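Print
E-mail

4.3 Public demonstration at Pirnberg

The simulated kitchen was shown to visitors during the May open day at the Pirnberg site. The session served two purposes. It gave outside visitors a view of the work, and it let us observe how people without training in robotics read the camera views on which the controller depends. Bastian Wendt operated the simulator and answered questions. The software was the Clusness build described in Section 3, with the Praketti kitchen set loaded and no changes made to the control gains.

Visitors entered in groups of up to 6. Each group was given a short spoken introduction and then watched the simulated robot on a wall display for 300 seconds. The simulator was restarted from the same state for every group. After the run, visitors were invited to pause the replay at any point and to switch between the head view and the two wrist views. A paper form asked which view they had found easiest to follow and whether they could tell which way the gripper was pointing.

Most visitors chose the head view first and stayed with it. Those who moved to a wrist view usually asked where the rest of the robot was, and several took a nearby arm link for a piece of furniture. Similar confusions had been noted in the earlier trial at Honorato, where the audience was made up of engineering students – the effect is therefore unlikely to be due to lack of background alone. Labels naming the active camera were added to the display after the second group. They shortened the discussion but did not remove the difficulty.

The wrist views are hard to read for a simple reason. The gripper is fixed with respect to the camera and takes up the same part of every picture, while the robot's other parts come into view depending on the pose of the arms. Figure 7 gives a case in which the fingers are empty and a good part of the kitchen behind them is hidden. The green tiled wall and the orange edge of the countertop can still be made out, and these were the features visitors most often named when asked to say where the gripper was. 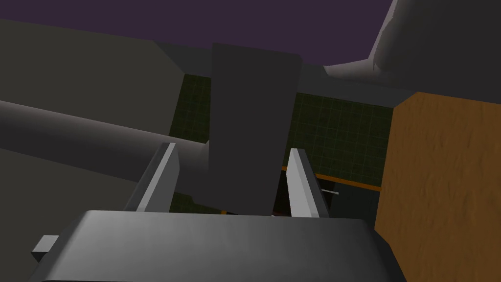
Figure 7. Left wrist view in the simulated kitchen, gripper empty.

The replay log was kept for later analysis. It holds 700 pauses, of which 450 were made in the head view. We do not treat these numbers as a measure of preference, as the head view was the default and visitors were free to press the button more than once. The forms were filled in unevenly – many left the second question blank – and are used only as a source of comments.

Two changes were made as a result. The camera label is now part of the standard display, and a small outline of the robot with the active camera marked has been placed next to it. Both are used in the trials reported in Section 5.

Print
E-mail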